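Penevlow Two-Arm Collection Station
Home | Stations | Grippers | Task Packs | Support | Contact

Product line: Demonstration recording
Model: Penevlow Station 2
Status: Available to order
Supplied with: Cuautle recording software, one task pack of the customer's choice

Overview

The Penevlow Station 2 is a complete tabletop workstation for recording two-arm handling tasks. It is intended for laboratories, training centers and product teams that need consistent examples of skilled hand work for a learning system. The station comprises two robot arms, two parallel grippers, an overhead view, a close view at each wrist, and the Cuautle software, which stores every movement alongside the matching video.

The station is offered with a choice of task packs. A task pack contains the written procedure, the operator training notes, the labeling guide and a set of reference recordings. The material on this page is drawn from the garment pack, Kirudis, and in particular from its belt tasks. Customers who work with boxed goods, kitchen items or cables should consult the Task Packs page.

The Kirudis Garment Pack

Cloth is a demanding subject. It folds under its own weight, it hides its own edges, and it seldom lies the same way twice. A belt adds a second flexible item that must pass through a series of narrow loops, and for this reason the belt tasks are placed last in the operator training sequence. Both arms are in use for most of the task. One gripper commonly holds the strap or the waistband steady while the other feeds, pulls or straightens.

The reference set for the belt tasks contains 971 accepted recordings. Each was reviewed by a second operator before release. Recordings in which the operator paused to correct a slip are kept and marked as such, as many learning systems benefit from examples of recovery.

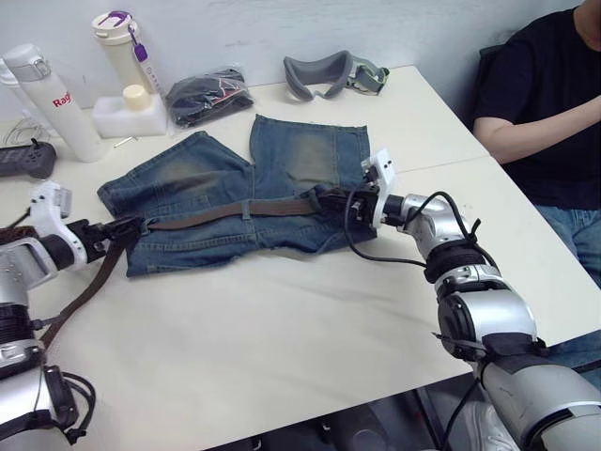 Does the operator need previous experience with robots?
Most operators come to the station with none and complete the Penevlow training notes before recording begins. Experience in sewing, packing or other careful hand work is helpful, and customers are advised to consider it when assigning staff.

Belt Tasks Included

The following procedures are supplied with Kirudis:

Belt A – Hold and straighten. The belt is already threaded. Both grippers take hold of the strap and draw it level along the waistband.
Belt B – Feed through loops. The strap end is passed through each loop in turn.
Belt C – Remove. The belt is withdrawn from the garment and laid on the table.
Belt D – Reset. The garment is returned to its starting position for the next recording.

Belt B may be recorded with leather, woven or braided straps. It is recommended that a customer finish one strap type before moving to the next, and that the strap type be entered in the session record. Braided straps call for particular attention at the end piece. The operator should take hold of the braid a short distance below the tip, leaving the tip clear to enter the loop.

Grippers and Close Views

Each arm carries a two-finger parallel gripper. The fingers may be exchanged without removing the gripper from the arm. Small surface marks from ordinary use do not affect the recording and are not grounds for replacement. Fingers should be replaced when the gripping surfaces no longer hold a strap under light tension.

The close view is recorded at the same rate as the arm positions. It shows the contact between finger and material, a detail that the overhead view often loses behind the arm. Customers who intend to train on small parts, cord ends or thin fabric are advised to record the close view for both arms, even where only one arm is active.

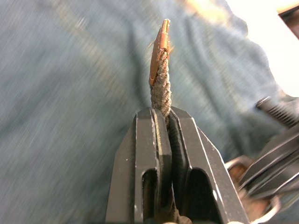 Wrist view: braided cord with a copper-colored tip, held upright between the gripper fingers.

Focus at the wrist is set before shipment and should not be adjusted by the customer. If the close view appears soft while the arms are at rest, please clean the lens cover with the cloth provided. Blur in the background during movement is normal and need not be reported.

Table and Surroundings

The station should be placed on a firm, level table with a plain light surface. Where two tabletops are joined, the joint should be flush so that fabric does not catch. Personal and household items may remain at the back of the table. Abena Aryee, who directs the task pack program, advises customers against clearing the table completely for every session: "A system that has seen only bare tables will be asked to work on ordinary ones. We prefer that the recordings reflect this from the start."

Items left on the table must stay outside the reach of both arms. Cables on the arms should be checked for free movement before each session. A cable that rests on the garment is acceptable provided that it does not pull the cloth or cover the part being handled.
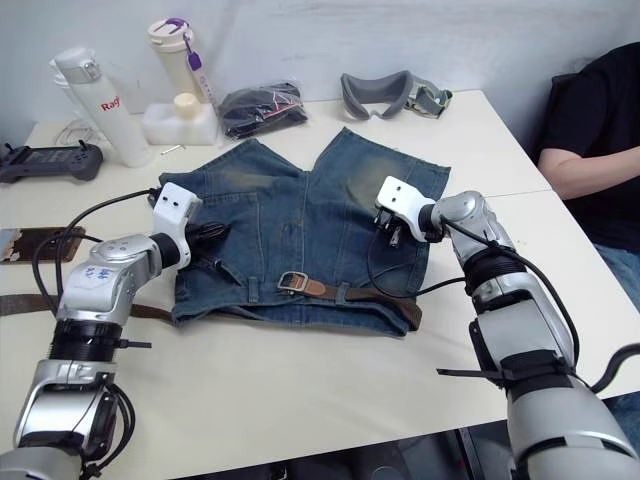 Overhead view, Kirudis belt task: denim shorts with a brown belt, both arms over the garment.

Recording and Review

Cuautle opens a new record when the operator gives the start command and closes it at the stop command. Each record holds the arm positions, the gripper openings, the overhead view, the close views and the task name. The operator then marks the recording as accepted, accepted with correction, or rejected. Rejected recordings are held for 23 days and then deleted unless the customer chooses to keep them.

Review is carried out in Flukik, the companion viewing program. Flukik plays all views together and allows the reviewer to add step labels – for example, "left gripper takes waistband" or "strap end enters loop." Labels may be changed at any time before export. The original recording is never altered.

Delali Quartey, who wrote the labeling guide, recommends short labels with one action in each. Long labels tend to differ from one reviewer to the next, and the differences are costly to repair once a collection has grown past 1000 recordings.

Garment placement should be varied within a session. The procedure asks the operator to turn the garment slightly, shift it along the table, or allow the waistband to bunch before starting. Smooth, squared garments should make up only a part of any collection.
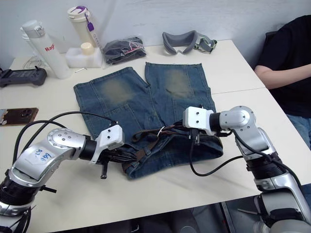

The same principle applies to the belt itself. The loose end may be laid to either side, allowed to hang over the table edge, or left in a curve across the front of the garment. The starting arrangement is entered in the session record from a short menu and can be used later to sort or balance the collection.

Training and Support

Operator training is given at the customer's site or at the Penevlow training room and lasts 2 days. The first day covers safe use, start and stop commands, and simple cloth tasks. The second day covers the belt tasks and the use of Flukik. Training is led by Tetteh Gyamfi. The next open session at the training room is planned for March.

Questions on delivery and installation should be addressed to Araba Sarpong. Questions on export formats, or on combining Penevlow recordings with an existing collection, should be addressed to Genji Chiba. Please include the station serial number and the Cuautle version in all correspondence.

Ordering

The station, task packs and spare gripper fingers may be ordered separately. Additional task packs can be installed at any time and do not require a return visit. Quotations are issued in writing upon receipt of the request form.

Related items: Spare finger set | Kirudis garment pack | Flukik additional reviewer license | Lens cover cloths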